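Last edited 11th July

Clearing a drawer or shelf of small things goes faster if you tip everything onto the bed first. A bed is the right height, and the bedspread stops things from rolling onto the floor. Allow 30 minutes for one drawer.

## What you need

- A made bed with the cover pulled flat
- Two shoe boxes, or the shallow Grovard trays if you have them
- One trash bag
- A marker and some masking tape

## Steps

1. Make the bed and pull the cover tight at the corners. Small white things get lost in folds.
2. Empty the drawer onto the middle of the bed. Do one drawer at a time.
3. Take out the cartons and packets first. They are the biggest pieces, and once they are moved you can see what is behind them.
4. Check each carton before you flatten it. I threw out a spare key for the Ashby lamp that way in March.
5. Leave sealed things sealed. If something is still in its plastic, keep the plastic on until you know whether you are keeping it - it is easier to give away like that.
6. Put anything on a cord to one side. Wind the cord loosely and tape the end.
7. Pick up the smallest pieces last and put them in a lidded jar.
8. Anything you can't decide on goes in the second box. Write the date on it and look again in 7 days.

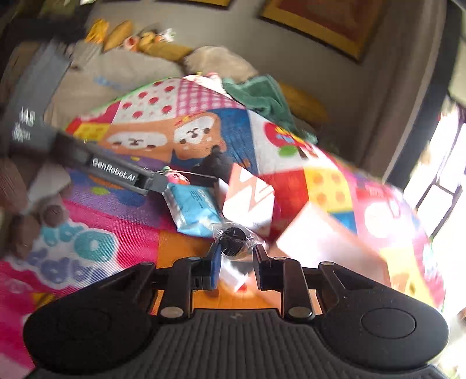

## Putting things back

Wipe out the drawer and let it dry. Heavy boxes go at the back, packets stand upright along one side, and the jar goes in front. Getachew Woldemariam wrote in to say he lines his with leftover wallpaper, and that works fine too.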